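Filed under: Minutes & Notices / Shared Workroom / Members

MINUTES OF THE WORKROOM USERS' MEETING

Held 01/01/2019, a date chosen by last year's meeting, none of whose members could afterwards be found to defend it.

Present: Anderson Paiva (chair), Melina Kouris, Savvas Konstantinidis, Efthymia Karamanlidis (minutes)
Apologies: Hugo Ortuño, by text message, with a photograph of his breakfast

1. Minutes of the last meeting

Agreed as accurate, apart from the word "heated" in item 3, which Savvas asked to have changed to "lively". Melina said it had been heated. Changed to "lively".

2. Water

The Lazaridis order has gone up again. Anderson has asked them for a price on a yearly contract and has been promised a call back, as he was in July. Savvas wanted to know whether the last person to empty a jug could be the person who lifts the next one on. It was pointed out that this has been the rule since we moved in. Savvas said he meant whether it could be the rule in practice. Left open.

Full jugs go on the rack beside the dispenser. They do not go in the corridor, where the Itside people downstairs have twice fallen over one and written to us about it.

ACTION: Anderson to ring Lazaridis again and to write down who he speaks to.

3. Shelving

The black shelves were bought for stock. Melina read out what she had found on them before the meeting, which included a metal bowl, a plate, a paper cup and a crumpled white bag that she had not cared to look into. Efthymia asked that the minutes show the bowl is hers and that she would like it left alone.

The snack boxes on the lower right were discussed for longer than the rent. They are paid for out of the kitty, and the kitty holds 71 euros. Savvas holds that a person working late is entitled to a box. Anderson holds that a person working late is entitled to one box. No vote was taken, as it was plain to everybody how Savvas would vote.

Packages on the floor in front of the shelves are to be claimed or put up. The office chair is not a shelf either.

ACTION: Melina to label the shelves. Everyone to read the labels.

4. Shirts

The Skustar order is for up to 3000 polo shirts over the year, and the first 1368 are to be folded and bagged. Skustar have sent a folding sheet, four pages long, with a diagram that Anderson has turned each way up without profit. It was agreed to use the method we already know:

- shirt face down, collar away from you
- sides in to the middle, sleeves back on themselves
- hem up once, then up again to just under the collar
- turn over and straighten the collar

Melina said the orange ones show every crease and should be done before people get tired. Efthymia said people arrive tired. The orange ones will be done first all the same.

There was some talk about crumbs. A white table is a fine thing for folding on and it hides nothing, and Skustar will send back anything with a mark on it. Food is therefore banned from the folding table from today. Savvas asked whether this covered biscuits. It covers biscuits.
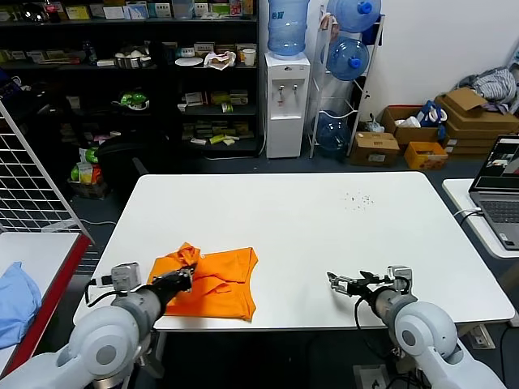 5. Tables and cloths

Wipe the folding table before starting, right across to the far right-hand side, and not merely the bit you happen to be standing at. Crumbs go into a hand and then a bin. Sweeping them on to the floor was described by Melina as "moving house".

The light blue cloth lives on the table with the red edge. Whether it is a duster or something belonging to Hugo has been under discussion since the autumn, and Hugo's text did not help. Until he says otherwise it may not be used on anything that matters.

The second white table is for the laptop. Please do not pile shirts next to it. Please do not unplug the white cable in order to charge a telephone.

ACTION: Efthymia to buy proper cloths, in a colour Hugo does not own.

6. The wire panel

The white wire grid panel is still behind the red-edged table, propped at an angle, where it was put for the afternoon. Anderson believes it came from the Asesix stand and should go back to them. Asesix believe it is ours. Savvas offered to hang it on the wall for scissors and tape. He made the same offer last year, and was thanked in the same words.

ACTION: Savvas, wall, screws.

7. Any other business

Melina asked who has the key to the outer door. Anderson had thought it was Melina. Efthymia will try Hugo.

Savvas asked whether minutes needed to be so detailed. The minute-taker noted the question.

Next meeting to be fixed by message, and on some other date than this one.

E.K.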